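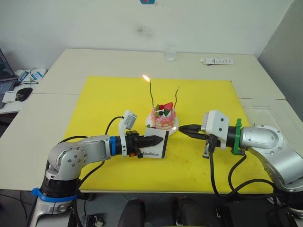 Session 8: Finishing, Presenting and Pricing a Small Cake

Home Baking for Small Sellers, Turkness Evening School
Course notes by Charoen Somboon, November 2023

Welcome back, everyone. Last session we spent the whole evening on sponge, and I know a few of you went home wondering whether we would ever get to the pretty part. Well, we have arrived! Please keep these notes somewhere you can find them with floury hands, and bring them along next time, as I will be referring back to the pricing section when we talk about markets.

What we mean by finishing

Finishing is everything you do to a cake between the moment it comes out of the pan and the moment a customer takes it from you. It covers leveling, filling, chilling, coating, piping, topping, labeling and boxing. Beginners tend to think of it as piping and leave very little time for the rest, and then find themselves at eleven at night trying to fold a box. My own rule is that finishing gets at least as many minutes on the clock as mixing and baking put together, and on a birthday order I give it more.

When I first sold cakes, out of my aunt's kitchen in Fotcombe, I did the whole thing in one stretch. I would bake in the morning, frost while the layers were still a little warm (I was impatient, and the cream slid), and deliver after lunch. These days I split the work over two days and I would ask you to try the same. Bake and wrap on day one. Fill, coat and decorate on day two.

Whipped cream or buttercream?

You will each have a favorite, and I am not going to talk you out of it. Some points to weigh up, though.

Whipped cream tastes light and fresh and goes beautifully with fruit. It is also soft, it needs to stay cold, and it remembers every bump in the road. Whip it until it holds a peak that bends over at the tip, then stop and do the last few strokes by hand. If it starts to look grainy, stir in a spoonful or two of unwhipped cream and fold gently. You can often bring it back.

Buttercream is sturdier and will put up with a warm room for longer. It is heavier to eat, so on a small cake keep the coat thin. Beat the butter on its own until it is pale before any sugar goes near it. Most of the lumpy buttercream I see in this class comes from skipping that.

For a small cake serving two to four people, 200 grams of cream is plenty for filling and a border, with a little left in the bag for mistakes. Write down what you used. You will want the number later.

Piping rings and borders

Practice on parchment first, and scrape it back into the bag and practice again. Hold the bag upright for rings and keep your elbow off the table. Squeeze, travel, stop squeezing, lift — in that order, every time. If your rings have tails, you are lifting before you have stopped squeezing. If they look flat, you are holding the tip too close.

Work with a cool hand. I keep a bowl of ice water beside me and a towel, and when the bag begins to feel soft I put it down for a few minutes and do something else, usually the dishes.

Fruit on top

Fruit should be washed early and dried completely. Lay it out on paper towels and leave it alone. A damp strawberry will bleed pink into white cream within the hour, and there is no tidying that up afterward. Blueberries are very forgiving. Kiwi and melon are less so, so cut them last and blot the cut side.

Choose one piece to be the star and let the others keep it company. Set the large piece first, slightly off the middle, and then tuck the small ones against it. Leave room for candles if it is a birthday. Ask the customer when they order, as it is very sad to watch somebody push a candle through your best strawberry. Thin candles suit a small cake better than thick ones, and please send them separately for the family to put in.

Labels and cards

I am fond of a small card with a cake, and I think it is worth the trouble. Keep the wording short and the lettering large enough to read from across a counter. A plain border helps. Use a heavy card stock that stands up by itself when it leans on something, and keep it clear of the cream.

The card is a separate thing from the ingredient and allergen label, and I want to be very firm about this. The card is for charm. The label is for safety, it goes on the box, and it lists everything, including whatever was in the sprinkles. Look up the rules for your own county before you sell anything, even to a neighbor. They change, and I would hate for anyone to rely on what I remembered from a few years back.

Pricing

Now for the part everyone dreads. Add up your ingredients, then your box, board, card and candles, then a share of your fuel. After that, add your time at a wage you would accept from somebody else. I have met so many bakers, particularly at the Plellport summer market, who leave their time out altogether and then wonder why they are tired and no better off.

My first price list was a single sheet taped inside a cupboard, and I charged the same for every cake regardless of size or fruit. It took me until June of the following year to work out that my berry cake was losing money every time somebody ordered it. I loved that cake, too. I raised the price, expecting to lose every customer I had, and the orders kept coming.

Do not price against the supermarket. They are buying butter by the truckload. Look at what other small bakers near you are asking, and then go back to your own sums.

For next time

Please do the following at home before we meet again in Room 333.

Pipe a full sheet of rings and bring a photo of your last row and your first row.

Cost one small cake all the way through, including your time, using the blank form from the Bunnag workbook.

Write out an ingredient and allergen label for that same cake, and swap it with a neighbor in class to check.

Bring your own piping bag and 2 tips, one round and one star. I will have spare aprons, and the kettle will be on from the start.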